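List: skoretti-users
Subject: Re: [skoretti-users] gripper width drifts vs wrist pose after replay
Date: August 6, 2018

Back at the bench, so answering this between runs, sorry if it's a bit jumpy. We're on the Skoretti 3 branch, with the Mathias driver underneath for the encoders. Same two-hand setup as in my April post, one cube on the white board, both tools logging to the same box.

Head view first, then one from a tool with the fingers apart: 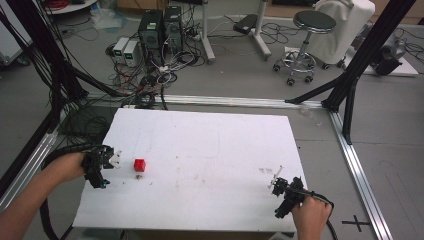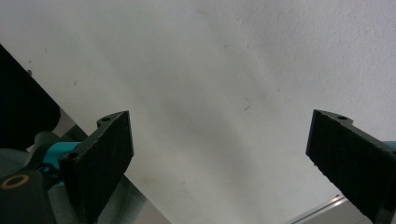
Does the replay node resample the gripper width before or after it applies the clock offset?

It resamples first, onto the pose timestamps, and only then shifts by the offset. So any offset bigger than one sample gets baked into the width and you can't take it out later.

Now the quoted bit:

> On our side the replayed fingers close early, every time. Pose looks
> fine, the path overlays the recording nicely, but the width is ahead
> by what looks like a constant. We tried the Proltance smoother on and
> off, no change. Is this a calibration thing or are we reading the log
> wrong? Also is there a way to get the raw width out without going
> through the replay node at all?
> -- Bruvatley lab

Not calibration, I'd say. Had the same. For us the width was 23 ms ahead of pose on the left tool and 14 on the right. Constant within a session, changes if you restart the driver. So don't hardcode it, whatever the wiki says.

What I do at the moment:

- wiggle both tools and open/close them a few times at the start of every log
- cross-correlate finger speed from the width against finger speed from the wrist video
- write the offset to the session header, per tool, not one value for both
- patch the replay node so the shift happens before the resample. Two lines swapped, plus a guard for the frist sample

The smoother won't help, it's zero phase so it leaves the lag where it is. It did hide it in my plots for a while though, which cost me an afternoon.

Raw width: yes, the dump tool has a --raw switch. Timestamps come out in driver time, mind, so you still need the offset. It falls over on anything above 3,000 samples unless you set the chunk size by hand. Known bug, there's a ticket, no fix yet.

One thing I haven't sorted. If the cube is small the planner treats nearly closed as closed and skips the last bit of the squeeze. Threshold is in the controller config but seems to be read only at startup, changing it live does nothing. Anyone know if thats intended?

Patch is against the current head, will post it to the list once I've tidied up the tests. If you need it sooner mail me off list and I'll send it as it is.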